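The Long Path, End to End
From Joana Esteves, for the neighborhood newsletter
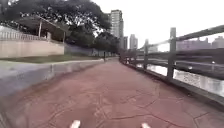
Why I keep walking it

I've lived two streets over from the path for years and for most of that time I treated it as a way to get to the bus. Then my knee started acting up, my doctor said "flat walking, every day," and now I am that person who has opinions about paving.

And I do have opinions! I love the reddish stamped surface. It's done up to look like flagstones, with those thin dark lines wandering all over it, and the color has faded in patches so it's darker here, lighter there. Su-chen Yau thinks it should be recolored. I think it looks better now than when it was new, and we have agreed to stop bringing it up at dinner.

What I like most is how straight it runs. You've got the gray curb on one side with its sloped face, then the little strip of grass, then the beige wall with the railing on top, and you can just set off and let your feet get on with it. My loop is roughly 1000 steps out to the turnaround at the Riltine steps and the same back (I use the counter on my phone, which also thinks I climb stairs when I knead bread, so don't hold me to it).

The shelter

A few of you wrote in after the last newsletter asking about the open shelter up above the wall. Yes, anyone can use it. No, you can't reserve it, although Adelino Gouveia tried very hard for his sister's birthday and ended up bringing the cake at eight in the morning to be sure of a spot. It's good and shady under that roof, so in the warm months I'd get there before lunch if you want to sit down.

Please take your trash home with you. I picked up 19 bottle caps on one walk, and that was me not really trying.

Curb and grass

Two small things from the meeting. The grass strip is going to be cut every other week until December, early in the day, so if you walk at seven like I do you may get some clippings on your shoes. And Olga Valente asked me to pass on that the curb is not a great place to practice skateboard tricks. She said it more strongly than that – I've toned it down.

If you spot a loose bit of paving or anything sharp, tell me or Olga and say how far along it is. "Near the wall" doesn't help much, there's a lot of wall! Something like "just past the shelter, curb side" is perfect.

Friday walkers

We're still meeting on Friday at 8:30 at the bus stop end. It's a slow group and we like it that way. Soledad Cisneros usually brings coffee in her enormous flask, so bring your own cup. Strollers are fine, there's plenty of width for two side by side and someone coming the other way. Dogs are welcome on a short leash, and please keep them off the grass strip on cutting days.

If it's pouring we go to the Zillik café instead and talk about walking, so come along either way. You can leave a message for me at the front desk of the library, or just turn up.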